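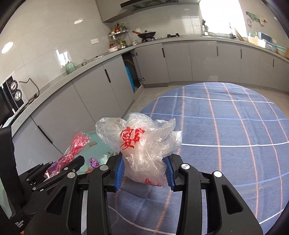 The Bag Problem

Ask a robotics researcher what they dread and you may expect to hear about stairs, or glass, or eggs. At the Fustthorpe lab the answer is the plastic bag. It has no fixed shape. It shines. Pinch it in one spot and the rest of it folds somewhere new, and whatever was inside becomes a guess.

So the group went out and handled a lot of bags. They did it in real kitchens, with a gripper in each hand, walking up to somebody's table and picking up what lay on it the way a person tidies before dinner. The black jaws and ribbed blue pads are the same kind a robot arm will later wear, and a camera rides on the gripper itself, so every recording is already seen from the robot's side of things. That is the lovely part of the method! You skip hauling an arm up three flights of stairs, and you get the checked tablecloths, the crowded spice racks and the cabinet door left open, all the stuff a lab bench never has.

The project is called Trondska, and its kitchen set comes to 300 recordings, made in homes across Fevville. By the standards of the field that is small. What the group wanted to know was whether small could work if the variety was high enough, and they tested it in a way I find very satisfying. They trained one policy on recordings from a single kitchen and another on the same number spread over many kitchens, then sent both to 6 homes neither had seen.

The single-kitchen policy was the smoother of the two in its own kitchen and got lost nearly everywhere else. It would close its fingers on a reflection, or on the crease beside the bag, and then carry nothing across the room with great confidence. The mixed one was clumsier at first touch, but it tried again. In 3 of the homes it cleared the whole table, and in 2 more it left a single item behind. The last home beat it, thanks to a low winter sun coming straight through the window and onto the plastic.

Printed bags turned out easier than plain ones, which the team had not planned for. Their best guess is that bold lettering gives the camera something to hold on to while the surface around it crumples. They are now running the test again with the Mnguni gripper, which has softer pads, and with bags turned so the print faces away.

I watched an evening of these trials and caught myself leaning toward the screen each time the fingers closed. The set will be opened to other labs in October, failed grasps included.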